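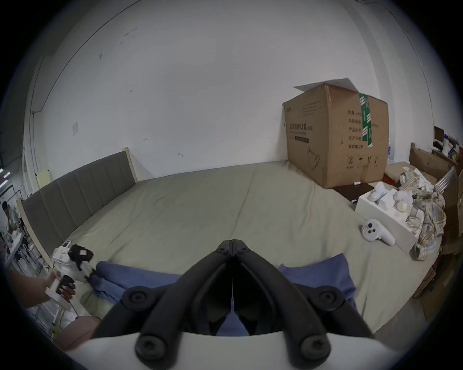

The bed in question, grey-green sheet on, everything else still to go.

I have become a person who gets excited about a bare bed, and I want to make the case for it while I still have the fever. I mean a bed with a fitted or well-pulled sheet on it and nothing else. No duvet, no scatter cushions, no throw arranged at an angle as if it had fallen there by charm. A big, smooth stretch of plain colour. I think it is the best surface in any home, and most of us cover it up within two minutes and never give it another thought.

My argument is this. We should strip our beds right down far more often than laundry demands, leave them like that for a good part of the day, and use them. Fold on them. Sort on them. Lay out the whole contents of a drawer on them. A kitchen table is the wrong height for folding and always has somebody's post on it. The floor is hard on the knees. An ironing board is a plank with ambitions. But a bed is wide and soft, and if you drop a pile of shirts on it they stay where you dropped them!

I came round to this through my friend Vibeke Bisgaard, who folds everything she owns on the bed and has done since she lived in a room in Skov with no other furniture to speak of. She rolls things first, loosely, and only then decides what they are going to be. I used to find this maddening. A bunched-up blue cloth at one end of the bed, a flat one at the other, and Vibeke wandering between the two with no apparent plan. Then I tried it her way and I was quicker. The rolling gets things out of the heap, and the flattening can happen when you're ready for it. I now do a roll-then-flatten on everything bigger than a tea towel.

Colour matters more than I expected. I had white sheets for years, because hotels have white sheets and I thought hotels must know. They look marvellous for an hour. They also make every white sock vanish, so you find it with your feet at midnight. Grey-green is a wonderful thing to sort on. Blue shows up, white shows up, black positively leaps out, and the sheet itself looks calm in any light, even the flat sort we get here in August when it rains for a week. I'd never have chosen it from a catalogue. It was the last one in that size and I carried it home in a sulk, and I now think everybody should have one.

Then there is the headboard. Leif Lund, who reads most of what I write before anyone else does, thinks padded headboards are a vanity and a home for dust. He's half right about the dust. But a grey upholstered one with vertical panels and a bit of pale wood at the ends does something very useful when the bed is bare, in that it makes the thing look finished. You can have a mattress with one sheet on it and the room still looks as if someone lives there on purpose. Run the soft brush of the vacuum down the seams once a month and the dust question goes away. (Leif, I have done it. Come and check.)

And I want to put in a word for the plain white wall behind, marks and all. There's a kind of bedroom advice that can't see a blank wall without wanting to hang something over it, preferably in threes. Please resist! A few scuffs and a stray scribble never stopped anybody sleeping. A cable down the wall, a pipe in the corner, a light switch you can find with your arm out - these are ordinary parts of ordinary rooms, and I would sooner look at them than at a canvas telling me to dream. If a mark really bothers you, a damp cloth will do, or a dab of paint. You needn't buy art to hide it.

The objection I hear most comes from Pieter Meijer, and it's a fair one. He says a stripped bed is a job left undone, and that if he walks past it all day he feels accused. He makes his the moment he's out of it, cushions and everything, 43 weeks of the year by his own boast, the rest being holidays. I do understand. For some people the made bed is the thing that starts the morning. All I'd say is that a bed with a smooth sheet on it IS a made bed. You have pulled it tight, you have done the corners, and the mattress gets some air into the bargain. The duvet can hang over a chair or the banister and be all the better for it.

If you'd like to try it, pick a morning when you'll be at home. Take everything off except the bottom sheet and smooth it from the middle outwards with your forearms. Bring in whatever fabric thing you have been putting off. For me it was the blankets, which had been living in a knot since we moved. It took less time than the radio programme I had on, and I was sorry when I ran out of things to fold. I went looking for more. The airing cupboard is next, and after that the bag of curtains from the old flat, which I've been pretending belongs to somebody else.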